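Research on robot handling has long favoured objects that keep their shape. A block or a mug has one pose, and a policy can be scored by whether that pose was reached. It is the view of this unit that such tests now tell us too little, and that thin plastic bags deserve a regular place in published results.

The Grevitz study supports this view. Its authors collected 340 demonstrations of two-armed bag handling and trained one policy with wrist views and another without them. Across 16 trials each, the first policy completed the task more often. The paper's headline is the success rate. We consider its account of the failures to be of greater value.

In work of this kind the wrist view carries much of the burden. One gripper pinches a bunched part of the pale green bag while a second holds the end of a handle loop, and a small yellow-orange object shows only faintly through the plastic. 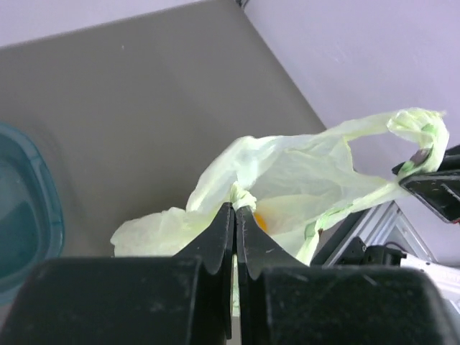 ## What should be reported

A single figure for success hides where the trouble lies. Azra Stojanović has argued within our group that grasping the handle, opening the bag and placing the item should be scored separately, and we agree. Authors should also state how many bags were used and when each was replaced, as creased plastic behaves differently from new.

These records take time to keep. Koltwood has nevertheless kept them for two years, and its results are easier to compare with later work. We ask that reviewers request the same of others from September.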